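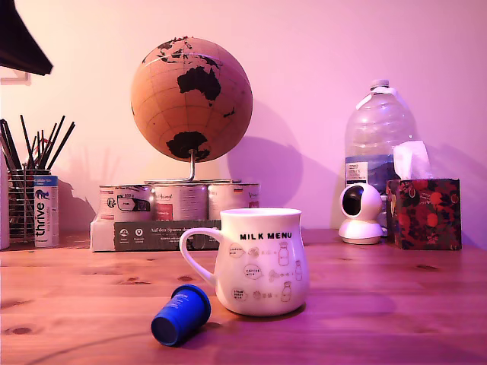 Home > Help Desk > Tickets > Arm cells > Closed

Ticket 864: Arm stops above the mug and does not close. Which rule decides the waiting height?
Filed under: Tabletop Cells, Handling Rules, Soft Grippers

Opened 10th June by the Wudthorpe bench.

Problem as reported

The task is to take a mug by the handle and move it to a marked place. The program is made with Etano and follows our handling rules, version 2. In many runs the arm goes down to the waiting point, stays there, and after the time limit it goes back home with the message "approach not confirmed". There is no collision and no alarm from the joints. I have read the rules again and I think two of them do not agree with each other, so I write both here.

Rule 4 says the gripper must wait at a clear height above the highest point of the object before it closes.
Rule 9 says that for an object with a handle, the height is measured from the handle.

For a box or a can this makes no difference. For a mug the rim is higher than the handle, so the two rules give two different waiting points. 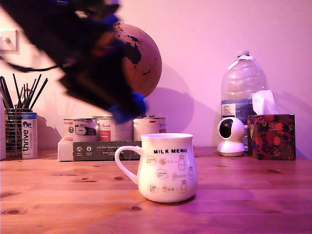

The blue padding must not touch the rim or the handle while the arm is waiting, and both rules agree on this part. But the program takes its target from Rule 4 and the check takes its limit from Rule 9. The check then believes that the arm is still too far away, and it never gives permission to close.

Log

Step 1. Repeated the task with the program unchanged. The message came back, always at the same point of the path.

Step 2. Changed the time limit from 90 to 237 seconds. No improvement, the arm only waits longer. I put the old value back. Please do not use a longer time limit as a repair - it hides the fault and the next person will lose a day.

Step 3. Set both target and check to the rim. The message is gone, but the gripper now closes too high for the handle on the first try.

Step 4. Waiting point from the rim, closing point from the handle, and the check compares only with the waiting point. The arm waits, gets the permission, goes down slowly and closes. I repeated this on the next morning after a cold start and the result was the same.

Step 5. Asked Nwachukwu, who maintain the rules, if Step 4 is allowed. They answered that the intention was always like this, but the text of Rule 9 was written before there were mugs in the object list.

Solution

Use the Step 4 settings for every object where the handle is lower than the rim. The new text of Rule 9 will come in July. Until then, write "handle exception" in the run sheet, with the object name, and keep the slow speed between waiting point and closing point.

Also a small request about good practice. Things standing behind the object should be entered in the scene list too, also when the arm has no task with them. Our list had only the mug, and the path was planned as if the back of the table was free space.

Status: closed, will be opened again if the July text is different.

Comments (4)

prellent_user: We had the same message with a jug on the Prellent cell. Step 4 solved it, thank you.

bench3: Does the exception apply when the handle is turned away from the arm?

Wudthorpe bench: Yes, but then you must plan the approach side first. The height does not change.

k_tools: Rule 4 also has a problem with lids, I will open a separate ticket.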